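Nodier Kraft Table Covering, 87 Series

Product code: NK-87
Category: Paper goods / Surface protection
Supplied by: Janjua Institutional Supply
Availability: In stock

Overview

The Nodier 87 Series is an uncoated brown kraft paper supplied on a continuous roll for covering work tables, counters and benches. It is intended for schools, studios, packing rooms, libraries and other shared premises where a table must be protected during use and returned to its ordinary condition afterward.

The paper is unbleached and unprinted. Both faces may be used. It accepts pencil, crayon, marker and most water-based paints, and it may be written on directly for labeling, measuring or the setting out of places. Customers who require a printed grid or ruled surface should refer to the Ultard range, which is listed separately.

Paper weight and finish

The 87 Series is a medium-weight paper, heavy enough to lie flat under its own weight after a short period of rest and light enough to be folded neatly over a table edge. One face is slightly smoother than the other as a result of the manufacturing process. The smoother face is wound to the outside of the roll.

Small variations in shade occur between production lots and are not considered a defect. Where a large area is to be covered and an even color is important, customers are advised to order all rolls at one time and to request a single lot at checkout.

Specifications

Material: kraft paper, uncoated
Color: natural brown
Roll width: 966 mm
Core: cardboard, open at both ends
Rolls per carton: 2
Reorder code for cartons: NK-87-723
Recyclable: yes, where clean and free of tape

Laying the paper

Clear the table and wipe it dry. Place the roll at one end with the loose edge facing away from you, and draw the paper toward the far end in a single pull. Leave an overhang on each side before cutting. Fold the overhang beneath the table edge and fix it on the underside with low-tack tape.

Tables wider than the roll require more than one strip. Lay the strips lengthwise, overlap them by the width of a hand, and tape along the full length of the upper edge. A seam taped only at the corners will lift when the sheet is leaned on or when objects are drawn across it.

Colored tape may be applied to the face of the paper to divide a table into work areas. Masking and painter's tapes are suitable. Cloth tape and clear packing tape are not recommended, as they tear the surface when removed. Customers marking out a full table should begin with the long lines and add the cross lines afterward.

Use and care

The paper is not waterproof. Spills should be blotted promptly and the affected length replaced if it has softened. Hot vessels, soldering equipment and open flame must not be placed on the covering. The paper is not certified for direct contact with unwrapped food - a separate grade is available on request for this purpose.

Rolls should be stored upright in a dry room, in their outer wrapping. Paper brought in from a cold store should be left in the room overnight before it is laid.

Compatible products

Wadik Bench Cutter. A fixed steel cutter for counter mounting, accepting all 87 Series rolls.
Wadik Roll Stand. A floor stand for use beside long tables.
Nodier Low-Tack Tape. Supplied in blue, white and natural.

Ordering and returns

Orders are accepted from institutions by purchase order and from individuals by card. Unopened cartons may be returned within the period stated on the delivery note. Opened rolls can be exchanged only where the paper is creased, damp or damaged at the core on arrival. Please retain the outer wrapping until the roll has been inspected.

Bulk pricing requests should be addressed to Sadia Jadoon, Institutional Accounts. Current prices remain in effect until 28th November.

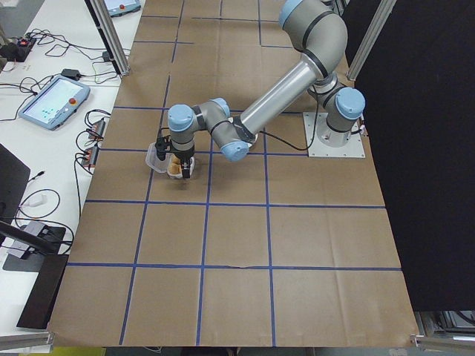

Nkrumah Quaye writes that the overlap advice should be taken seriously, having first butted two strips edge to edge on a wide table and found the seam open by the afternoon. He has since ordered a second carton and would like to see the roll offered in a greater width.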